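### 4.2 Fingertip masking and approach-phase servoing

The wrist stream is the only visual input used after the coarse approach has finished. Because the two fingers are rigidly attached to the jaw carriage, their position in the image depends on jaw opening alone, and the area they hide can be computed ahead of time. We store one binary mask for each of 249 jaw openings and select the nearest one at run time from the encoder reading. Pixels under the mask are removed before feature extraction. Earlier versions of Kallance left them in, and the tracker then tended to lock onto the chamfered finger edges, which are sharp, high in contrast and almost still in the image.

A second problem is the far background. At low camera pitch, much of the image may lie beyond the work surface, and features there move very little as the gripper descends. If they are weighted equally with features near the target, the estimated descent rate is too low. We therefore fit the table plane from the calibrated arm pose and assign each feature a weight that falls off with its distance from that plane. Features whose viewing rays meet the plane outside the table polygon are dropped. The polygon is measured once per installation by touching the corners with a closed gripper.

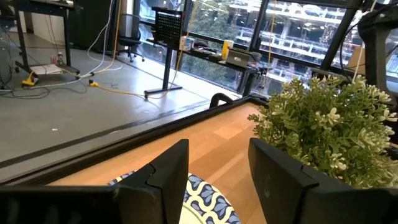
**Figure 5.** Wrist view with the jaw open. Only the upper portion of the patterned plate shows, between the fingers at the bottom of the image. Floor, furniture and windows lie beyond the tabletop.

The remaining features are passed to the rim estimator. For round tableware the estimator fits an ellipse to edge points and recovers the rim center from the known camera height. A full ellipse is rarely available late in the approach, so the fit is regularized toward the last accepted solution, with a weight set by the visible arc length. When the arc drops below a fixed threshold, the fit is frozen and the controller continues on arm odometry until contact is detected in the finger current.

Printed decoration is the main source of false edges. A pattern close to the rim can produce a second curve with nearly the same center, and the fit may jump between the two from one update to the next. The Nandov planner rejects any update that moves the center farther than the arm could account for in one control period. This test is cheap and removed most jumps in our logs, although it can't correct a fit that began on the wrong curve.

Training data for the edge classifier consisted of 4000 wrist images labeled by hand, of which 1529 contained a partly hidden rim. Labels followed the protocol of Section 3.3. Images in which the rim could not be placed with confidence were kept and marked as ambiguous, and they contribute no loss.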